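Rikano garment cell

The Rikano garment cell is a two-armed tabletop robot station used at the Nedbridge workshop for handling clothing fitted with belts. It is built from a pair of jointed arms, each ending in a two-finger gripper, and a fixed white table. The station was put together by Tarigan, which also wrote the service notes most operators follow. A second cell of the same type is kept at Sarkby.

Layout

Both arms reach over the table from the operator's side. The garment is laid flat between them and the far edge. For trousers, the standard placement is waistband toward the arms and legs pointing away, with a small gap between the legs. The waistband then falls where the two grippers can meet without either arm being stretched out.

The work area is 900 mm wide. Items may be stored along the back of the table as long as they stay beyond the reach limit set in the controller. The limit is checked whenever the table or either base has been moved.
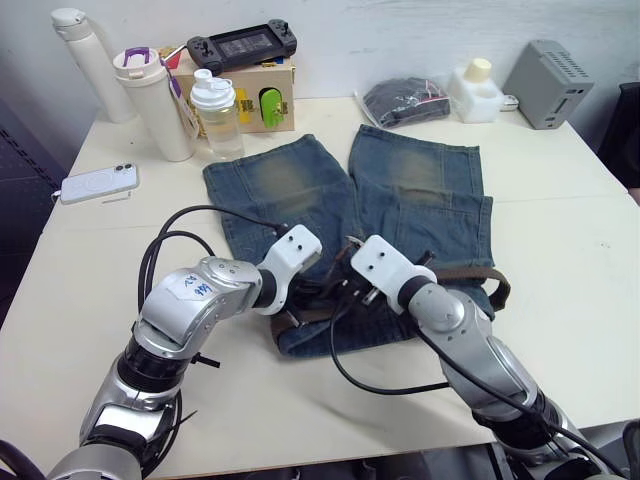
Cables

Each gripper is fed by a black cable that leaves the housing in an open loop and returns along its arm. The loop has to be long enough for the wrist to turn fully in both directions. A loop that is too short pulls on the connector, and one that is too long drags across the cloth and can catch a buckle. Operators set the slack with the wrist at the end of its travel, then run the arm through its full range at low speed.

Most stoppages logged at Nedbridge have been traced to cable connectors. The usual repair is a new connector and a strain clip. The arm does not have to come off its base for this work.

Gripper care

The finger mounts are held by screws set into the white housing. They are checked every Monday with a hex key, before the arms are powered. Fingers are replaced in pairs so that the tips close evenly. After a change, the closing position is set again with a 9 mm gauge block, and the grip force is returned to its lowest setting.

Lint is the main nuisance with denim. It packs into the finger openings and is brushed out with the power off. Compressed air is avoided, as it drives fibers into the joints.

Belt handling is the hardest routine on the cell. One gripper steadies the waistband or buckle while the other takes the loose end. Both arms work within a few inches of each other, so a small error in the position of either base shows up here first.
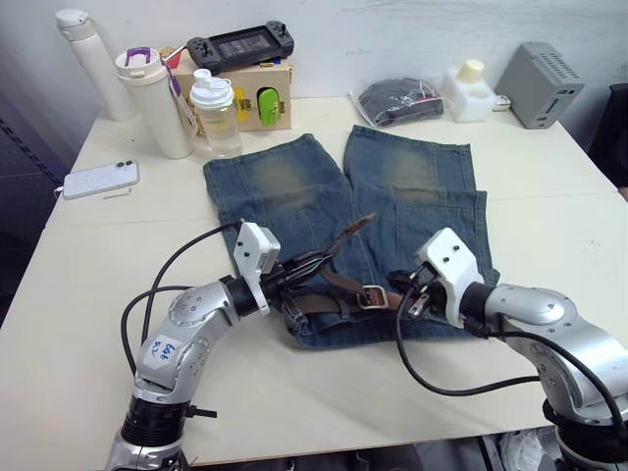 How often does the cell need to be recalibrated?
Every 100 hours of running time, and after any collision or finger change. The full routine touches each gripper to a set of marks on the table and compares the two arms' readings.

Wrist cameras

A small camera at the wrist gives a close view of the fingers and whatever is between them. It is used to tell whether the gripper has taken one layer of cloth or several, which the view from overhead cannot always settle. Cords and narrow straps are also hard to judge from above, particularly when they lie against cloth or pass through a ring.

The lens is wiped with a dry cloth at the start of each shift. If the camera has been knocked, its mount is loosened, squared against the housing and tightened again. The fingertips should then sit at the same height in the picture with the gripper closed. 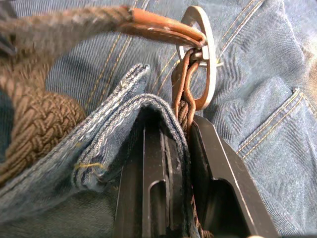 Focus is fixed at the fingertips, so material farther away may look soft. This is normal and does not call for adjustment. A blurred view of the tips themselves points to a dirty lens or a loose mount.

Service record

The Nedbridge cell had completed 3,576 belt cycles by February, when both finger sets were renewed and the left wrist cable was replaced. The Sarkby cell uses the same parts and the same checks, but keeps a separate log.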